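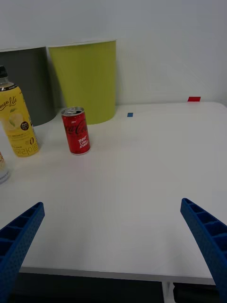

Wrist camera view of the test table, with a soda can at middle distance and the blue gripper fingers open.

About the Manipulation Group at Warnovstead

Warnovstead is a research company that studies how robot arms pick up objects using a single camera at the wrist. The manipulation group is led by Nosipho Visser. Ksawery Malinowski is responsible for data and evaluation. We publish our methods and supply trained policies to partner labs.

What we work on

Our main project is Jema, a method for learning grasps from wrist video alone. The policy receives the current wrist image, a short history of past images and the finger opening. It outputs a relative motion of the gripper over the next 8 control steps. No overhead camera is used, and no object model is given.

A wrist view has two known problems. Objects leave the image as the arm closes in, and the fingers hide part of what remains. Earlier systems handled this by adding a fixed second camera, which then has to be calibrated again whenever the arm is moved. Jema keeps a running estimate of where the target was last seen, expressed relative to the gripper, and updates it from the arm's own motion once the target is hidden.

Training and evaluation

The current model was trained on 223 teleoperated episodes. Each episode begins with the gripper open and ends when the operator marks the grasp as held or lost. Lost grasps stay in the training set with their own label. Removing them lowered the success rate on tall containers and made little difference on boxes.

Evaluation uses household items: cans, bottles, cartons and small bins. We ran 35 trials per condition. With the target estimate switched off, the policy failed in 13 trials. With it switched on, the policy failed in 8. Most of the remaining failures came from contact with a neighboring object during the approach, before the fingers closed. The estimate tracks one target and carries no information about its neighbors, so we did not expect it to help there.

Serrano, our second project, addresses that case. It predicts the space swept by both fingers over the planned motion and rejects motions that cross a nearby object. Serrano runs in simulation and on one arm. Results on cluttered tables are not yet ready for release.

Software

Recording, labeling and replay are handled by Renimau, our in-house toolkit. Since the June release it stores images and joint readings on one clock. Older recordings can be converted, but their time stamps are less exact and we do not mix them with new data in reported results.

Working with us

Partner labs receive the trained weights, the evaluation protocol and the full trial log, including failed runs. Requests should state the arm, the gripper and the wrist camera in use. Technical questions about Jema go to Nosipho Visser; questions about data access go to Ksawery Malinowski.

Page last updated August 6, 2025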